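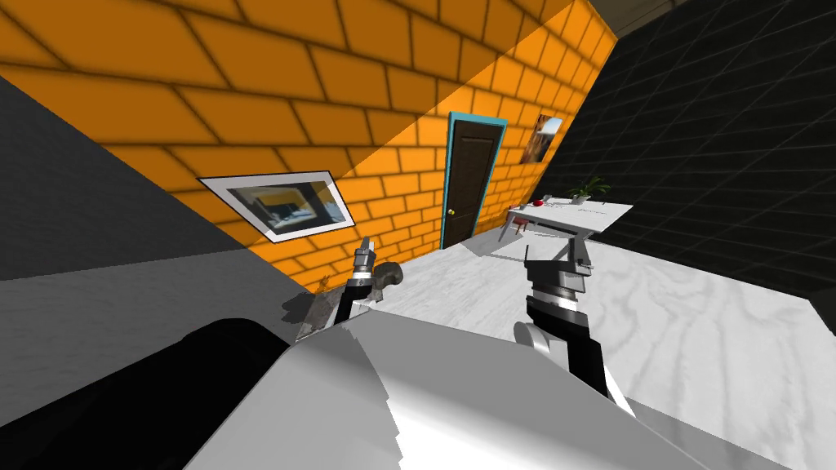 Orange brick and a brown door in a teal-blue frame

Comedy night at home: a few things that help

We have been having people over to watch old sitcoms for longer than I care to admit, and most of what I know came from getting it wrong first. The sound matters more than the screen. Sitcoms lean on mumbled asides, and if your guests are laughing they will miss the next line, so turn on the speech setting (ours is buried 2 menus deep) and put the subtitles on too. Szu-yu Chu talked me into subtitles years ago and I have never gone back.

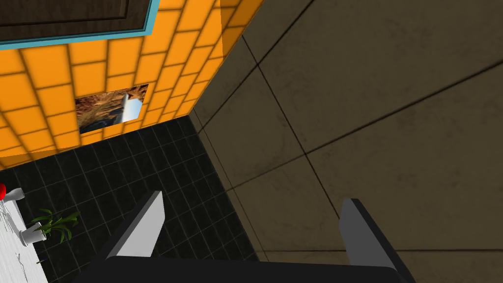

Next, the snacks. Anything in a crackly bag gets tipped into a bowl before the opening titles, and popcorn goes in paper cones so there's no passing back and forth. Butter on the sofa arm? Sprinkle on cornstarch, leave it for 18 minutes, then brush it off — a soft toothbrush is perfect — and dab with a little dish soap on a damp cloth. Try a hidden corner first, please!

Wipe the remote as well, with the batteries out and the cloth barely damp. 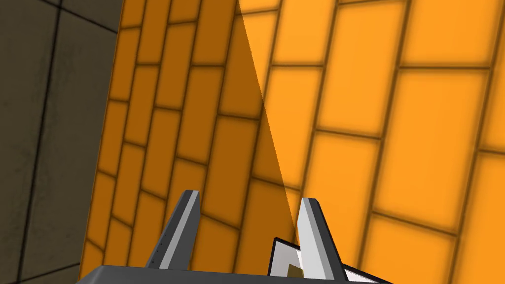 Lamps are worth fussing over, too. Put one behind the set and switch off anything that shines back at you from the glass. As for how much to watch, three half-hour episodes is plenty, with a break after the second for tea and the inevitable argument over which season was best. Leopoldo Cortés still holds out for the first one, and he brings the good cookies, so we let him.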